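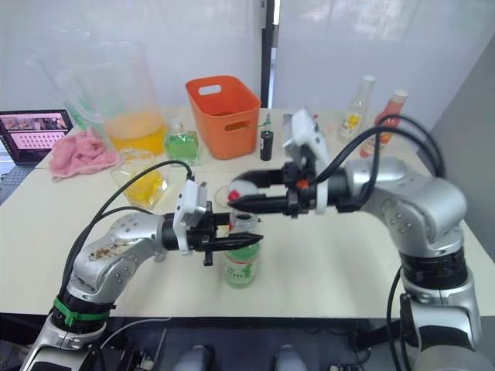

Re: Reading the psalms of complaint in public worship

From: Davina Forsyth
To: Villham Theology and Worship list

Craig wrote:

> I have been preparing the readings for May and have run into the same
> trouble as last year. The lectionary gives us a psalm of complaint and
> then trims it. We get the opening cry and the closing praise, and the
> verses in the middle, where the speaker asks God to do harm to his
> enemies, are left out. My own view is that this is dishonest. If we
> believe the psalms are scripture then we ought to read them whole.
> On the other hand, when I read Psalm 137 to the end at Jillby, two
> people came to me afterwards quite upset, and one of them has not been
> back. I would be glad to hear what others do.
>
> Craig Swanson

Craig,

Thank you for this. I have gone back and forth on it for a long time and my practice has changed, so I will say where I am now and how I got there.

When I first led services I left the hard verses out without a second thought. The printed sheet had them in brackets and I took the brackets as an instruction. Then I was asked to take a small study group through the whole Psalter, and in a study group you cannot skip. We read every verse aloud, taking turns. By the time we reached the sixties I had stopped flinching at the curses and had begun to hear them as the speech of people who had lost everything and had no court to go to. That is a common enough reading, and I am sure most on this list have met it in one commentary or another. It was new to me then, and hearing it in other people's voices did more than the commentaries had.

So for a few years I was where you are, and read everything. I would now put a question to that position, which is what we think we are doing when we read a psalm in worship. A lesson is read to us. A psalm, in most of our churches, is said or sung by us. If I stand at the lectern and read from Judges, nobody supposes that I am recommending what happens there. If I ask a congregation to say together that the one who dashes the little ones against the rock shall be happy, I have put the words in their mouths. I think the people who came to you at Jillby may have been upset at that, more than at the verse being in the Bible, which they very likely knew.

You don't say whether you read it alone or whether it was said by everyone. It would help to know.

What I do at present is this. For the psalms where the curse is a line or two, such as the end of 139, we say the whole thing together and I leave a short silence afterwards. For 137 and 109 I have one voice read the psalm through as a lesson, with a sentence beforehand saying when it is thought to have been written and by whom, so far as that can be known. With 137 that is fairly easy, as the psalm tells you itself that it comes out of the exile. With 109 it is harder and I usually say only that we don't know. I also mention that some scholars take the long middle section of 109 to be the words of the accusers, quoted by the speaker, and that others disagree. I don't try to settle it from the front.

I know there is an objection, that treating these psalms differently from the rest amounts to a softer kind of bracket. I accept that to a point. The tradition has always handled some psalms differently, though. The seven penitential psalms have their season, and others belong to the evening. Giving a psalm a particular setting seems to me a different act from cutting it.

On the historical side, I would be careful about leaning too hard on "that was then". I have heard sermons, and preached at least one, in which the exile is used to put the anger safely a long way off. The congregation nods and goes home. There was a man in our study group who had been badly cheated by a relative and had said nothing of it to any of us. He told me later that Psalm 55 was the first thing in church that had sounded like the inside of his own head. If I had explained that psalm chiefly as a document of its period I would have taken it away from him.

Where this leaves the question of authority I am less sure. I do not believe that God wishes harm on infants, and I do believe that the psalm is rightly in the canon. I hold both and cannot give a tidy account of how they fit. The nearest I can get is that scripture includes what people said to God as well as what they heard from him, and that we are allowed to notice which is which. Those with a stricter view of inspiration will not be content with that, and I would like to hear from them.

Two practical things. The Salameh booklet on psalms in worship has short introductions of the kind I described, 2 or 3 sentences each, and they read aloud well. The one for Psalm 88 is on page 23. I have a spare copy and can post it to you if you send me your address off list. Secondly, if the person who stopped coming is someone you could call on, I would do that before deciding anything about next year. You may find it had little to do with the psalm.

Davina Forsyth

--
You are receiving this message as a subscriber to the Villham Theology and Worship list. Messages are archived by Ratisus.

This website uses cookies to remember your archive settings. By continuing to browse you agree to our use of cookies. Accept | Manage preferences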